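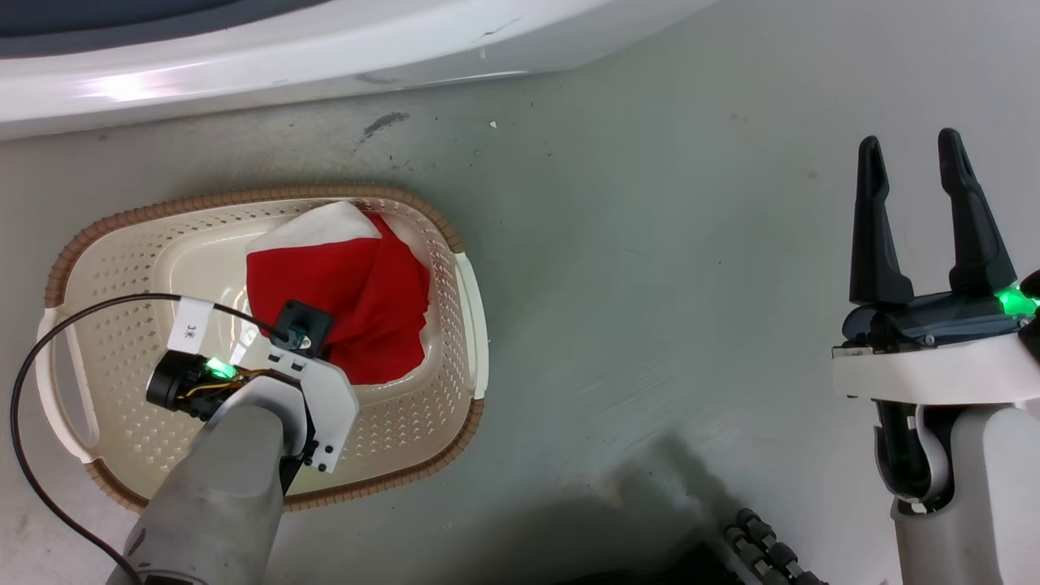
Left arm at the laundry basket, right gripper open over the floor.

Visit report: Latuheru manipulation lab, Clornthorpe
May 13, 2019

The lab takes up the ground floor of the old Drundia building, next to the loading dock. We were there from ten until a little after two, and most of that went to the laundry project, Lillatik. Hidayah Kusuma runs it and gave the tour.

Lillatik asks a narrow question. A policy is trained on recordings of a person driving both arms through a task, and the group wants to know how much of that data should come from failed grasps that were then corrected. The usual habit is to throw those recordings out. Kusuma's group keeps them, cuts each one at the moment the grip is lost, and trains on the part that follows.

The full set holds 3,875 recordings, of which 1,445 contain at least one correction. Two policies were trained with the same network and the same number of steps. One saw clean recordings only. The other saw the mixed set, thinned to match the first in total minutes. Each was then given 95 trials of unloading the drum. The mixed policy finished 80 of them. Kusuma would not quote the clean figure until a labeling error in the trial log has been fixed, but said it was clearly lower.

Thin garments are the hard case. A fingertip grip on an edge can slide when the rest of the garment drags on the door seal, and the arm has to notice and take hold again closer to the opening. In the clean set there is hardly any data on what to do at that point.

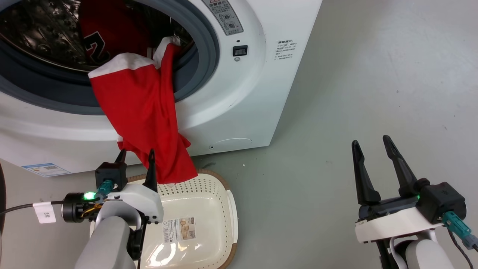 Red garment with white trim hanging over the door seal, a second red garment still in the drum.

Two details of the method are worth noting for our own work. The cut point is marked by hand, by two people working separately, and a recording is dropped if their marks differ by more than half a second. Basket position is also changed between trials, using a printed list, so that the policy cannot rely on a fixed drop location.

I asked about the second arm. In the present trials it is used mainly when cloth catches on the seal, and its share of the work has not been measured. A comparison with one arm switched off is planned for later in May.

Open points from our side: whether the gain holds for heavier items such as towels, and whether the hand marking can be replaced by a signal from finger position. Kusuma has tried the second and found too many false cuts on thin fabric. She agreed to send the marking instructions and the trial list.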